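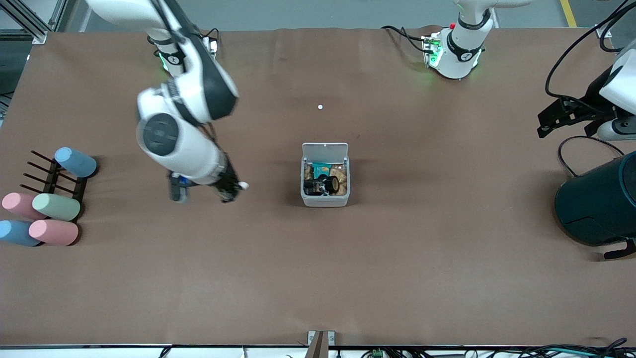 T. Adams
Program lead, Vallow Break Room Project

Aug 20, 2024

Update for Geton, second payment period

Quick one, numbers sheet comes separately.

Cup rack. In use since June. Black, thin pegs, cups go on their sides. Pastels as agreed, pink, mint and the blues, so people can tell theirs from the next person's. Washed cups go straight on the rack now, no more stacking by the sink. Would like 2 more racks for the upstairs rooms, quote from Brorneo attached.

Snack box. Went with the small white one with the hinged lid. Brown snack bags down the sides, black canisters at the front, the teal and white packet near the top. Lid stays open during breaks and gets shut at night. Had complaints about the old arrangement (drawer, everything at the bottom crushed) and none so far about this one. It is small though. Fills up fast and the canisters take most of the front. Asking Brorneo about the next size up.

Table. Keeping the big brown one. Plenty of open surface left with the rack at one end and the box in the middle, so the side table can go back to storage.

Spend. $300 this period, all on cups, racks and refills. 53 staff signed up for the snack share, which is more then we planned for, so refills will run higher next period.

Still open:
- labels for the upstairs shelves, not orderd yet
- refill schedule, draft done, needs your ok
- 3 rooms left to set up

Can we get the rack approval before the next order goes in? Everything else can wait for the call.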